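블록 파지 셀의 그리퍼 정비 및 손목 카메라 재설정 보고서
캡스톤 설계 2 / 최종 보고서
제출일: 2018년 12월 12일 수요일

1. 과제 개요

우리 조는 실습실에 있는 블록 파지 셀 Cornik의 정비를 맡았다. Cornik은 6축 팔 한 대, 평행 그리퍼, 손목 카메라, 흰색 작업대로 되어 있고, 제어 프로그램은 Remum을 쓴다. 6월에 앞 학기 조가 셀을 넘겨줄 때 인수 문서에는 배선도와 원점 복귀 절차만 있었고 그리퍼 쪽 기록은 없었다. 학기 초에 시험해 보니 블록을 집은 뒤 자세가 틀어지는 경우가 많아서, 새로운 기능을 넣는 대신 지금 있는 장비를 제대로 맞추는 것을 과제로 정했다.

작업 범위는 다음과 같다.
- 손가락 패드 점검 및 교체
- 손가락 좌우 정렬
- 손목 카메라 위치와 노출 재설정
- 정비 후 반복 파지 시험
- 정비 기록 양식 작성

팔의 감속기와 제어기 내부는 지도교수 승인 없이 열 수 없으므로 범위에서 뺐다.

2. 정비 전 상태

처음 한 일은 아무것도 건드리지 않고 반복 시험을 해서 기준값을 잡는 것이었다. 80회를 돌렸고, 실패한 경우에는 로그 번호와 실패 유형을 손으로 적었다. 유형은 놓침, 미끄러짐, 회전의 세 가지로 나누었다. 회전이 제일 많았다. 블록이 손가락 사이에 들어오기는 하는데 닫히는 순간 한쪽이 먼저 닿아서 돌아가는 식이었다.

원인 후보로 패드 마모, 손가락 정렬 불량, 카메라 좌표 오차를 놓고 하나씩 확인했다. 세 가지를 한꺼번에 고치면 무엇이 효과가 있었는지 알 수 없으므로 순서를 정해 두고 단계마다 짧은 시험을 넣었다.

3. 손가락과 패드

손가락 몸체는 금속이고 안쪽 면에 홈이 파인 검은색 패드가 붙는다. 홈이 십자 모양으로 나 있어서 접촉면이 네 조각으로 나뉜다. 기존 패드를 떼어 보니 왼쪽 패드 아래쪽 두 조각의 모서리가 닳아 있었고 접착제도 한쪽으로 몰려 있었다.

교체 순서는 아래와 같이 정리했다.
1) Remum에서 그리퍼를 끝까지 열고 서보를 끈다.
2) 기존 패드를 플라스틱 주걱으로 떼어 낸다. 금속 칼은 쓰지 않는다.
3) 남은 접착제를 알코올로 닦고 완전히 마를 때까지 둔다.
4) 새 패드의 홈 방향을 반대쪽과 맞추어 붙인다.
5) 낮은 힘으로 손가락을 닫은 채 하룻밤 둔다.

4)에서 한 번 실수를 했다. 처음 붙인 오른쪽 패드가 조금 높게 붙어서 다시 떼었고, 이때 패드 하나를 버렸다. 이후로는 종이로 만든 높이 틀을 대고 붙였다.
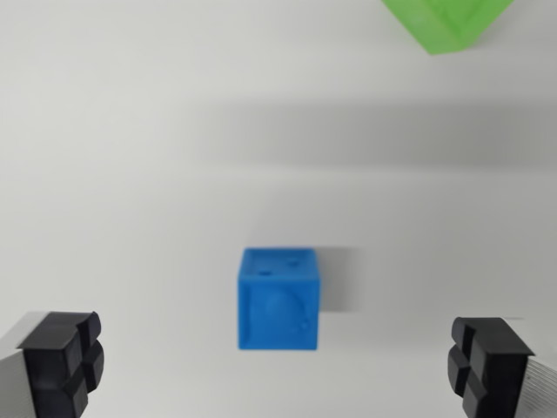

정렬은 두 손가락을 닫은 상태에서 틈새 게이지로 확인했다. 아래쪽은 맞닿는데 위쪽에 틈이 남아 있어서 왼쪽 손가락의 고정 볼트를 풀고 다시 맞추었다. 볼트를 한 번에 조이면 손가락이 따라 돌아간다. 그래서 두 볼트를 번갈아 조금씩 조였고, 조일 때마다 게이지를 다시 넣어 보았다. 이 작업에 실습 시간 두 번을 다 썼다.

시험용 물체는 파란색 블록으로 정했다. 녹색 블록도 갖고 있지만 빛이 비쳐서 윤곽 검출이 흔들렸고, 기준 시험에는 색이 진한 쪽이 다루기 쉬웠다. 녹색 블록은 노출을 조정한 뒤의 비교용으로만 사용했다.

4. 손목 카메라

카메라 브래킷은 Essien 제품이고, 나사 네 개로 손목 플랜지에 고정된다. 분해해 보니 나사 하나가 헛돌고 있었다. 나사산이 상한 것으로 판단하여 새 나사로 바꾸고 풀림 방지제를 소량 발랐다. 브래킷을 다시 달면 카메라와 그리퍼 사이의 좌표 관계가 달라지므로 보정도 처음부터 다시 했다. 보정판은 Poltik 것을 빌려 썼다.

보정 영상은 팔 자세를 바꾸어 가며 모두 288장을 모았다. 처음에는 팔을 세운 자세 위주로 모았더니 높이 방향 오차가 줄지 않았다. 기울인 자세를 더 넣고 나서 값이 안정되었다.

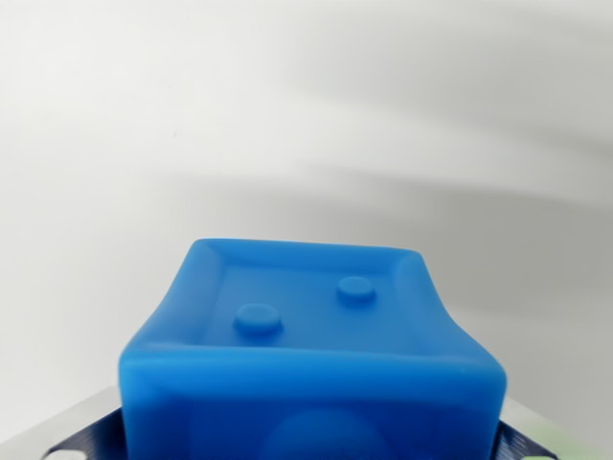 노출은 자동에서 수동으로 바꾸었다. 작업대가 흰색이라 자동 노출에서는 팔의 그림자가 지나갈 때마다 밝기가 변했고, 그때마다 블록 경계의 검출 위치도 조금씩 움직였다. 수동으로 고정한 뒤에는 그림자가 있어도 파란색 영역의 임계값을 그대로 쓸 수 있었다. 다만 실습실 창 쪽 블라인드를 내린 상태에서 맞춘 값이라 블라인드를 올리면 다시 맞추어야 한다.

블록 윗면의 돌기도 검출에 써 보려고 했다. 대각선으로 놓인 두 돌기의 위치를 알면 블록이 돌아간 방향을 계산할 수 있기 때문이다. 블록이 카메라에 가까울 때는 검출이 잘 되었지만 멀어지면 돌기가 너무 작아져서 접근 초기에는 쓰지 못했다. 결국 접근은 외곽선으로 하고, 돌기는 집은 뒤 자세를 확인하는 데에만 쓰기로 했다.
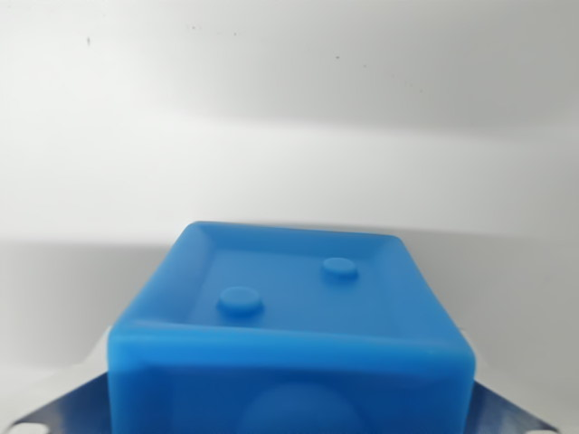 그림 3. 손목 카메라에서 본 파란색 블록의 윗면과 돌기

5. 정비 후 시험

정비 전과 같은 조건으로 80회를 다시 시험했고 79회 성공했다. 실패한 1회는 회전 유형이었다. 로그를 보면 블록이 작업 영역 가장자리에 놓여 있었고, 팔이 거의 다 뻗은 자세에서 접근했다. 같은 위치에서 따로 몇 번 더 해 보았으나 재현되지 않아 원인을 확정하지 못했다.

단계별로 보면 손가락 정렬을 마친 뒤에 회전 실패가 가장 크게 줄었다. 패드만 바꾸었을 때는 미끄러짐이 줄었고 회전은 거의 그대로였다. 카메라 재보정의 효과는 놓침에서 나타났다. 단계별 시험은 횟수가 적어서 비율로 계산하지 않았다.

6. 정비 기록 양식

다음 조가 쓸 수 있도록 한 장짜리 점검표를 만들어 셀 옆에 걸어 두었다. 항목은 다음과 같다.
- 패드 모서리 마모, 접착 상태
- 손가락을 닫았을 때 위아래 틈
- 브래킷 나사 네 개의 풀림
- 카메라 렌즈 청소
- 작업대 표면 청소
- 노출값과 블라인드 상태
- 마지막 보정 파일 이름

패드 여분은 2조 남아 있고 공구 서랍 둘째 칸에 넣어 두었다. 높이 틀도 같은 칸에 있다.

7. 남은 문제

그리퍼를 오래 열고 닫으면 왼쪽 손가락 볼트가 다시 풀리는지 아직 확인하지 못했다. 볼트 머리에 표시선을 그어 두었으니 다음 학기 첫 점검 때 선이 어긋났는지 보면 된다. 작업 영역 가장자리의 실패도 더 시험해야 한다. Remum의 로그에는 파지력이 저장되지 않아서 이번에는 힘 값을 비교할 수 없었는데, 저장 항목에 추가하는 방법은 조교실에 문의해 둔 상태이다.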